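Über uns
Wer wir sind und was wir den ganzen Tag mit unseren Händen machen

Hallo, schön, dass du hergefunden hast! Ich schreibe diese Seite für Clandik, und weil ich von Anfang an dabei bin, darf ich das in der Ich-Form tun. Die Webseite davor klang wie eine Bedienungsanleitung, und das passt einfach nicht zu uns.

Wir zeigen Robotern, wie man Dinge im Haushalt erledigt. Eine Tür aufmachen, etwas herausnehmen, einen Stuhl zurechtrücken, so etwas. Wir schreiben dafür keine langen Programme, wir machen es vor. Jemand aus dem Team nimmt einen Handgreifer, führt die Aufgabe aus, und die Kamera am Greifer zeichnet auf, was dabei vor den Fingern passiert. Aus vielen solchen Durchgängen lernt das Modell später, wie die Bewegung aussehen soll. Für manche Kunden arbeiten wir auch mit Fernsteuerung, da sitzt man dann am Pult und bewegt den Arm direkt (macht Spaß, geht aber ordentlich in die Schultern).

Angefangen haben wir zu dritt in einer ehemaligen Druckerei, mit einem Greifer aus dem 3D-Drucker, der ständig auseinanderfiel. Unser erster Auftrag kam von Lambrechts, einem Küchenbauer, der wissen wollte, ob ein Roboter mit seinen Schranktüren zurechtkommt. Kam er nicht! Nach 300 Durchgängen ging es dann schon deutlich besser, und wir hatten begriffen, worauf es ankommt: ruhig greifen, nicht hetzen und jede Aufgabe so machen, wie man sie auch zu Hause machen würde.

Inzwischen sind wir sieben Leute und haben einen eigenen Aufnahmeraum mit über 90 Quadratmetern. Der Raum heißt bei uns Dultisham, fragt mich bitte nicht, warum, der Name stand auf einem alten Karton und ist hängen geblieben. Wir räumen darin viel um, denn ein Roboter, der immer nur dieselbe Ecke sieht, kommt in der nächsten Wohnung nicht weit. 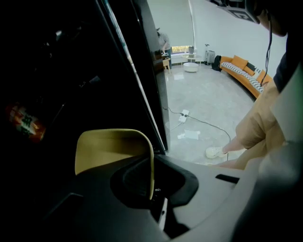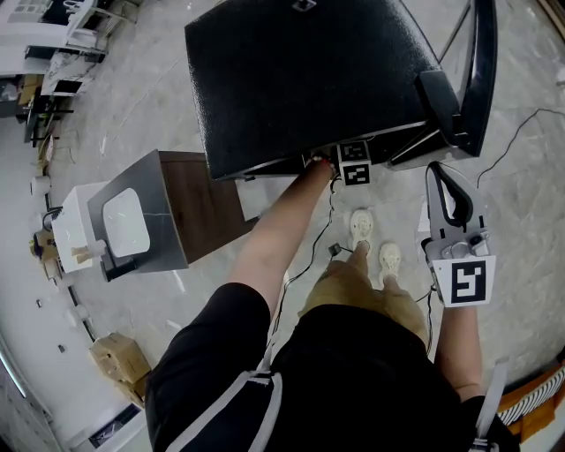

Was man für die Arbeit bei uns mitbringen muss, werde ich oft gefragt. Ein Technikstudium jedenfalls nicht. Wir haben jemanden aus der Pflege dabei, jemanden aus der Gastronomie und eine gelernte Schneiderin, und gerade die drei haben die schönsten Bewegungen. Ich selbst komme aus der Elektrotechnik und war am Anfang viel zu hektisch. Meine ersten Aufnahmen schaue ich mir heute lieber nicht mehr an – man wird beim Zusehen seekrank.

Neue Leute bekommen eine Woche Einarbeitung. Am ersten Tag wird nur geübt, ohne Aufzeichnung. Danach geht es mit einfachen Griffen los, später kommen Aufgaben dazu, bei denen beide Hände zusammenarbeiten. Wer eine Bewegung abbricht, sagt laut »Stopp« und fängt von vorne an. Zwischen den Durchgängen machen wir Pausen, und zwar richtige, mit Kaffee und Fenster auf.

Die Auswertung läuft über unsere eigene Software, die wir Jirkon getauft haben. Sie sortiert die Aufnahmen, legt Bild und Bewegung übereinander und meldet sich, wenn ein Marker zu lange verdeckt war oder ein Stück fehlt. Alles andere schauen wir uns selbst an. Im September waren das 1.173 Durchgänge, und ja, die hat sich wirklich jemand komplett angesehen (danke noch mal dafür!). Eine wacklige Aufnahme fliegt bei uns raus, auch wenn der Kunde auf die Lieferung wartet. Das gibt manchmal Diskussionen, aber ich finde es richtig so.

Noch ein Wort zum Datenschutz, das liegt mir am Herzen: Wir nehmen nur in unseren eigenen Räumen auf oder dort, wo es alle Anwesenden vorher schriftlich erlaubt haben. Heimlich gefilmt wird bei uns nicht, und wer seine Zustimmung zurückzieht, dessen Aufnahmen löschen wir.

Wenn du eine Aufgabe hast, die ein Roboter lernen soll, schreib uns über das Kontaktformular. Am meisten hilft uns eine kurze Beschreibung, gern mit einem Handyvideo, in dem du es selbst einmal vormachst. Und wenn du einfach nur neugierig bist, komm vorbei und probier den Greifer aus! Sonntags ist geschlossen, sonst ist eigentlich immer jemand da. Klingeln musst du am Hofeingang, vorne hört man dich nicht.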